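April 18, 2019
Rendstead workshop, screen printing bench

Spent most of the day on the black ink for the Gronamside shirts, and I'm happy to say we are finally getting somewhere! The old recipe looked lovely wet and then went chalky after the first wash, so I went back to the Virnero base and started over with small batches (I should have done that in the first place, but I was stubborn about using up the open tub).

Batch 2 is the keeper so far. I weighed out 1000 grams of base, added 6 grams of the thickener, and let it sit through lunch with the lid on. It pulled through the screen nicely, even on the thin strokes of the gothic alphabet, which had been filling in and driving me a little crazy all week. Curing is still a bit of a guess. The dryer display said 179 and I left it there, but please check it with the strips before you trust it.

Gothic letters in black on a white tee, across the upper back, are still the look I like best for these.

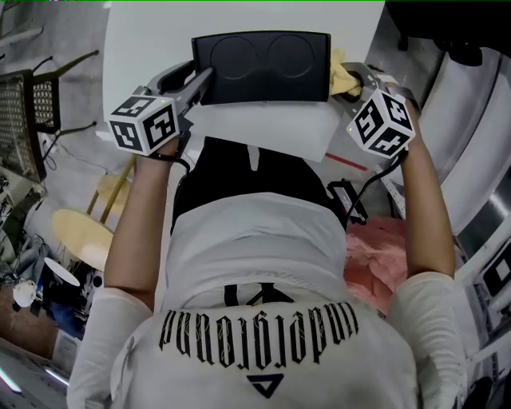
Still to do

Wash test on the batch 2 swatches, cold first and then warm. Reclaim the two coarse screens, they are a mess. Order more base before August, when the shop fills up. And if anybody has borrowed my good squeegee, the one with the taped handle, I would dearly love to have it back on the hook by Monday.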